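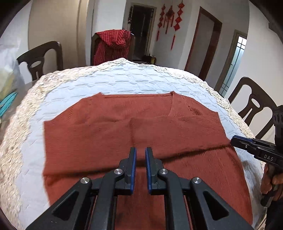

The Grosura bus overturning was a road accident on the hill road between Clistitz and Grosura, in which a long-distance coach operated by the Skevo company left the carriageway at the bend known as Juška and came to rest on its side in a turnip field. There were 44 people on board, including the driver. None died, and 14 were taken to hospital, most with cuts and broken collarbones.

Background

The road was built for carts and has been described as improved ever since. Juška, its sharpest bend, takes its name from a farmer who owned the field on the outside of it and who is said to have made a fair living pulling vehicles out with his oxen. A warning sign was put up after an earlier lorry crash. It was placed on the far side of the bend, where it could be read at leisure by drivers who had already got round.

Skevo had run the evening service for several years with a small fleet of second-hand coaches. Its timetable allowed the same journey time in January as in summer, which regular passengers took as a statement of hope.

Accident

The coach left Clistitz at 17:20 on a January evening, ten minutes late. Freezing rain had fallen during the afternoon and the gritting lorry had been sent to the other side of the district. On entering the bend the rear wheels slid outwards, the coach struck the low stone wall and tipped over it into the field. Passengers climbed out through the roof hatch and the rear window. The first ambulance arrived after 40 minutes, having approached by the longer valley road to avoid Juška.

Inquiry

The district inquiry was led by the engineer Sarmīte Navickas. Her report found that the coach had been travelling within the speed limit, and that the limit was far too high. It also found two worn rear tyres, for which Skevo was fined 3000 euros. The company appealed on the grounds that the other tyres were in good order. The appeal failed, though the fine was cut by 1000 euros for reasons the court did not set out.

Navickas made a separate criticism of the roads office, which had received letters about the bend from residents and had filed them under drainage.

Aftermath

The speed limit at Juška was lowered and a steel barrier replaced the wall. The warning sign was moved to the approach, after a dispute over which department owned the post. Skevo gave up the route the following spring and the service passed to the Grosura town garage, whose winter timetable is slower and more often kept.

See also

Clistitz valley road
Road transport in Grosura district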